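4.2 Demonstration at the Open Day

The second part of the study took place during the open day held at the Flinholm laboratory in June. The purpose was to observe how members of the public describe a tabletop manipulation task when they watch it in person, and to compare those descriptions with the ones collected online and reported in Section 4.1. Attendance at the open day was free and roughly 800 people passed through the building. Of these, 89 agreed to take part and completed the short form given in Appendix B. Visitors under the age of 16 were admitted to the demonstration but were not asked to fill in a form.

The demonstration was led by Halina Malinowski, who introduced the task in the same words for each group. Groups were admitted every 30 minutes. The introduction covered the purpose of the arm, the safety rules of the laboratory, and the kind of object the arm would be working with. It did not mention the control software, Bravow, by name, as an earlier trial at the Endness site had shown that visitors then tended to ask about the software and paid less attention to the table.

The task used plastic tableware in plain, strong colors. These items were chosen for two reasons. Visitors can name them without training, and their colors stand out well against the dark green tabletop. The arrangement was changed between groups so that written answers could not be passed from one group to the next. Figure 3 gives two overhead views of the work area, which also served as the reference when the forms were coded.
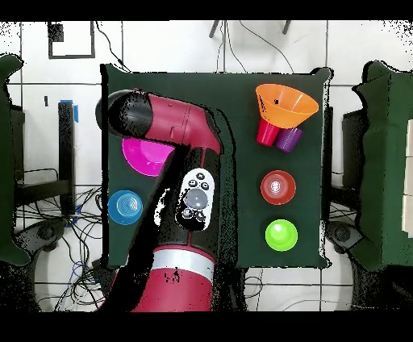
Figure 3(a). Overhead view of the work area. The gripper end of the arm is over the upper-left part of the table, above a magenta plate or shallow bowl; an orange funnel lies on its side at the upper right.

The form asked three open questions. The first asked visitors to state what the arm was doing, the second to state what they expected it to do next, and the third to name any object they thought would be difficult for it. Answers were written by hand and later typed without correction. Two coders then worked through the full set on their own, using the scheme of Riedl, and met afterward to settle the cases on which they differed.

Color words were by far the most common way of picking out an object. Position words came second, and were used mainly where two objects shared a color or a shape. In the arrangement of Figure 3(a), for instance, a visitor who writes only "the red cup" has not said which one is meant, as there is a red cup next to the purple one and another further down the right side. Such answers were coded as ambiguous unless the visitor had added a position or a neighboring object. Answers that named the side of the table were accepted only when the form also recorded where the visitor had been standing – a point that was missed in the first version of the form and added by hand during the morning.

The arm itself was also a source of uncertainty. From above, it hides part of the table at almost every stage of the task, and an object that is partly covered may be left out of an answer altogether. The coders therefore marked each object as clear or partly covered before reading the forms. The magenta item in Figure 3(a) and both the magenta plate and the green cup beside it in Figure 3(b) were marked as partly covered.
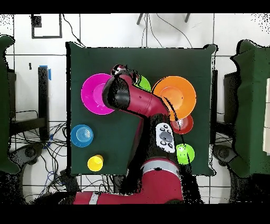
Figure 3(b). A different arrangement of tableware, with the gripper housing just above the magenta plate. The yellow cup is near the lower left corner of the table.

Responses to the third question were less uniform. Many visitors named the flat items and explained that a plate would be hard to lift from its edge. Others named whichever item was closest to the arm, and a small number wrote about the cables. These last answers were kept in the data but were not assigned to an object category.

Forms with no legible answer to the first question were left out of the comparison in Section 4.3. The coding sheets were closed in August 2026 and no further changes were made after that point.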